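Fusham Library to Open Evening Workroom for Adult Learners

2018-09-01

The Fusham public library will keep its lower floor open three evenings a week this fall so that adults taking night courses have a place to study and finish projects. The new hours were approved last month after a survey of students at the adult learning center on Trondetti Street.

Zainab Ekwueme, the head librarian, said many of the people who answered the survey work during the day and share a home with small children. "They asked for a table, a light and a door that shuts," she said. 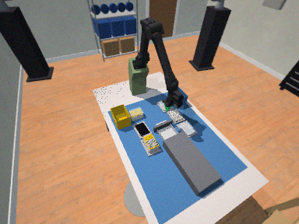

The workroom takes up the old periodicals section, which has been closed to the public since the magazines moved upstairs in March. New lighting has been put in and the carpet has been replaced with hard flooring. The library is buying long white tables, with a large blue mat on top that leaves a white border showing along the sides, so that people can cut paper, glue models or spread out drawings. Smaller desks along the back wall are meant for reading and writing. Food will not be allowed, but drinks with lids are fine.

The city set aside money for staff pay through the end of the school year. Furniture is being paid for by a gift from the Orakzai family, who ran a print shop on the same block for many years.

Modupe Ogbonna, who is studying bookkeeping at the learning center, said she plans to use the room before her exams. She now does her homework in the break room at work and has to leave when the late shift comes in.

Anyone with a library card may use the room. Cards are free to Fusham residents and cost $3 a year for people who live outside the city. Lockers can be reserved at the front desk, and there are 100 of them. Questions about the new hours should go to Josphat Lyimo at the circulation office.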